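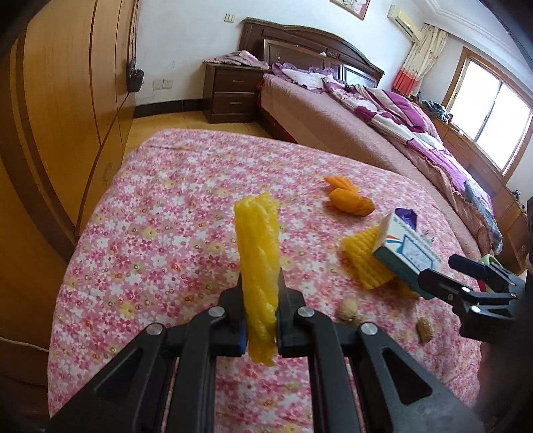

How do I keep puffed snack sticks crisp once the bag is open?

Mavis Szabo

I put out a little spread of snacks on the front room table in the afternoon, and by evening the puffed ones have gone chewy. We live near Zellville, where the air is sticky for half the year, and I hate throwing food out. Is there a trick to it?

Latrice Okafor

Oh, I feel for you, Mavis! Squeeze the air out of the bag, fold the top over twice, clip it, and then put the whole thing inside a jar or tin with a tight lid. Only set out what people will eat in the next hour or so, and top up the plate as you go. If a few do go soft, spread them on a baking sheet and give them 3 minutes in a low oven – and let them cool completely before you decide whether it worked, as they firm up once they're out. Keep them away from anything moist, too. I once stored mine with a soft fruit cake and lost the whole lot, and the cake tasted of cheese for days.

Wendell Begay

Tin with a lid. Don't put them in the fridge.

Raed Zoubi

My mother kept a small cloth bag of dry rice in the bottom of her snack tin and I still do the same. Change the rice every 2 months. Waffle-type snacks seem to last longer than the puffed ones at our house, though maybe we just eat the puffed ones faster – the kids certainly do.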